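Pitmont offers rebates for swapping out old toilets

Residents of Pitmont who have been putting off a bathroom upgrade have a good reason to stop putting it off. Starting in March, the town's water department will give households up to $200 back when they trade in an older, thirstier toilet for a newer model that gets by on far less water, and there is enough money set aside this year for the first 1,000 homes that apply.

The idea has been kicking around town hall for a good long while, and anyone who sat through the budget meetings last fall will remember how warmly people spoke up for it. Two dry summers in a row left the reservoir above Esville lower than many longtime residents could remember seeing it, and the lawn watering limits that followed were not much fun for anybody with tomatoes in the ground. The department looked at where household water goes, and the humble toilet kept landing at the top of the list.

A small trial run last year gave everyone a bit of confidence. In that round, 186 homes took part, most of them in the older streets between the rail line and Dehghan Avenue, where a good number of the houses still had the fixtures they were built with. Many of those families wrote in afterward to say their bills had come down, and a few sent along very kind notes about the plumbers, too, which the department has pinned up by the front counter for visitors to enjoy.

To qualify, the home must be inside the Pitmont service area and the toilet being replaced must have been put in before the mid-1990s. If you aren't sure how old yours is, lift the lid off the tank and look at the back wall or the underside of the lid, where many makers stamped a date. Renters are welcome to apply as well, as long as the owner signs the form, and the department says it is glad to mail a copy to landlords who live out of town.
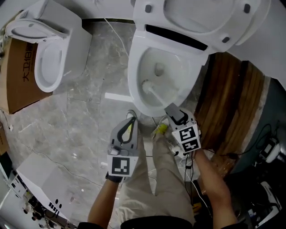
A toilet brush at work in the bowl. Gentle cleaners are kinder to bowls and seals alike.

The other half of the program is for people who are perfectly happy with the toilet they have and would just like it to behave. A worn flapper can let water slip from the tank to the bowl all day and all night without making a sound, and plenty of folks only find out when the bill arrives. The department will be handing out free leak kits, each with 4 dye tablets and a little card of instructions in large print. Drop one tablet in the tank, leave the toilet alone for a quarter of an hour, and see whether any color has made its way down into the bowl. If it has, a new flapper costs only a few dollars and most people can put one in without any tools.

Staff also have a friendly word about those cleaning blocks that sit in the tank. They are handy, and lots of us grew up with them, but some of the stronger ones can be rough on rubber parts over time. A mild cleaner used straight in the bowl, with a brush and a minute or two of elbow grease, does the job nicely and leaves the tank alone.

Old toilets won't be going to the landfill, either. They can be dropped off at the Fukach Road transfer yard, where they will be crushed and used as a base layer under the new walking path along the creek. Please take off the seat and any metal bolts first, and give everything a good rinse before loading it in the car. The yard opens at 8 a.m. and the crew will help with the lifting if you ask.

Rebate forms and leak kits can be picked up at the water department counter or at the front desk of the library, and there is a stack at the Esville branch for those who do their errands on that side of the river. Hold on to your receipt, since a copy has to go in with the form. Checks should arrive within six weeks, though the department asks for a little patience in the spring, when the mail tends to pile up.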